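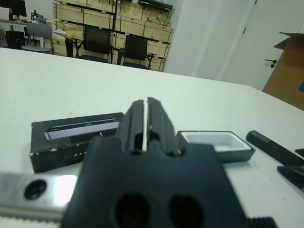 Which part of the Perel box goes back first, the insert or the device?
The insert. Press it down at both ends until it sits level in the box, and only then lay the device in the recess.

Ticket 426, opened by Benedetta Ruggiero
Subject: lid won't close after repacking

Hello, and thank you for having a help desk that real people read! I've been repacking our Perel boxes for the July return to Skaratura, and some of them simply refuse to close. I have 24 to do in all. The black outer boxes have been in and out of cupboards for years and the corners are pretty scuffed, so I wondered at first if they had gone out of shape (I did try pressing the sides in with my palms, very gently). The lid goes down nicely at one end and then rides up at the other, and if I push on the high end, the low end pops up and we start all over again.

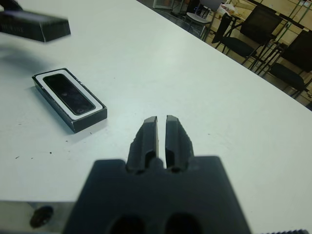 Can I put the lid on before the device is lying flat?
Please don't. A device that leans on the rim of the insert will hold the lid up, and pressing harder may scratch the glass.

Update from Benedetta
I took everything out and began again with the insert, as suggested. That helped with most of them, I'm delighted to say. The ones still giving me trouble seem to be a mixed lot: I had the lids in one pile and the boxes in another, and I'm no longer sure which lid belongs with which box. I should have kept them in pairs, I know. I was trying to be tidy and it ran away with me.

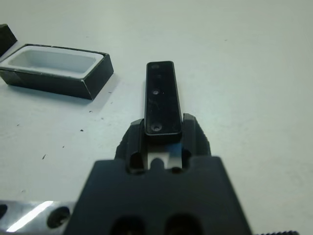 So this afternoon I cleared a good stretch of table and tried the leftover lids one at a time on the same box, with the insert in and the device left out. It took me 30 minutes, plus a cup of tea. One lid dropped on with hardly any pressure, and the one I'd been fighting with all morning went happily onto a different box altogether. I've put a bit of paper tape on each matching pair now, underneath where it won't show.
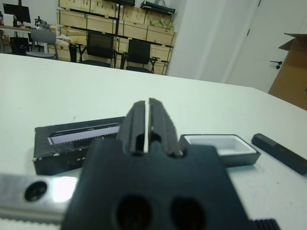 Touran Fallahi: Glad the pairs are sorting themselves out, Benedetta. The older Perel lids are a hair tighter than the newer ones, so a mixed pile will drive anybody up the wall. If one is still stiff, start at a short end and ease it down along the long sides. Leave your tape on for the trip back, it peels off easily at our end. I'll keep the ticket open until you've closed the last box.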